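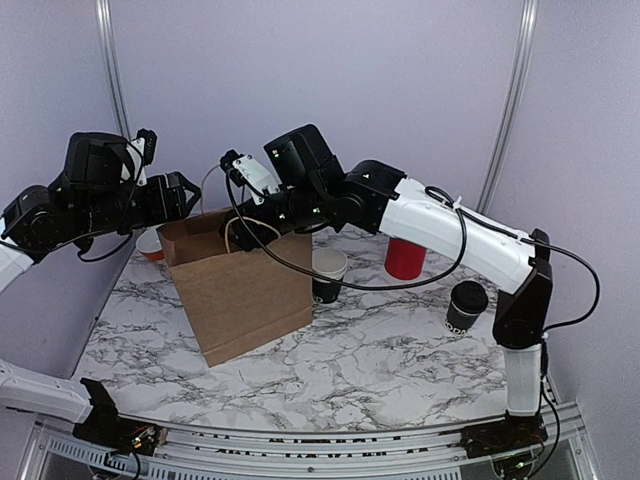
Dudora to Take Back Cups and Carry Bags at All Three Nikance Food Halls

NIKANCE, 21st April — Dudora, which runs the food halls at Nikance, will start taking back used cups, small bowls and paper carry bags at all 3 of its locations this spring. Customers can bring items from any Dudora counter, and from other cafes as well, and leave them at the return table next to the main exit.

The program follows a 28-day trial at the Fakir Street hall. Over that time customers returned 1,768 items. Hot drink cups made up the largest share, followed by cold drink cups and carry bags. Bowls came last, mainly because most people who buy soup or noodles eat at the hall and leave the bowl on a tray.

How it works

Customers are asked to empty cups and bowls before bringing them in. A sink strip beside each table takes leftover coffee, ice and soda. Items do not need to be washed.

Paper cups, plastic cups and bowls go into separate bins. Lids come off and go in the lid tube on the left side of the table. Sleeves can be pulled off and dropped in with the paper. A cup that arrives with the lid still on will be accepted, but staff have to take it off by hand, and during the trial this was the slowest part of the work.

Plain kraft-paper bags with twisted handles are treated differently. If a bag is clean and the handles are still attached, it is folded flat and put on the rack by the registers, where anyone can take one free of charge. Creases do not matter. Bags with grease spots or torn handles go to paper recycling.

Many people carry several items back at once, and the tables were sized with that in mind. Each one has enough open space to set down a standing bag and unpack it without blocking the next person. The trial table was too narrow for this and was replaced in the second week.

What happens next

Gristel, the hauling company that already serves the Nikance halls, will collect the sorted cups and bowls every morning before opening. Paper cups have a thin lining and cannot go in with ordinary paper, so Gristel will keep them in their own load. Rigid plastic cups are stacked in sleeves to save room in the truck. Lids are collected once a week.

"We had people walking up with a bag full of cups from three different coffee places and asking where to put them," Dudora said in a statement. "The answer used to be the trash can by the door. Now there is a table, and it takes all of it."

Each hall will also give out 300 washable cold cups during opening week, one per customer while they last. The cups can be filled at any Dudora drink counter at the small-size price.

The tables will not take glass, cutlery, foil trays or pizza boxes. Foam cups are not accepted at this time. Dudora is talking with Gristel about foil and expects to have an answer by the fall.

Return tables will be open during regular hall hours. Signs with pictures of each accepted item will be posted above the bins, and the same list will be printed on the back of Dudora receipts.

About Dudora

Dudora operates food halls and drink counters in Nikance. Its halls are home to independent kitchens, bakeries and coffee stands.

Press questions can be left at the information desk of the Fakir Street hall.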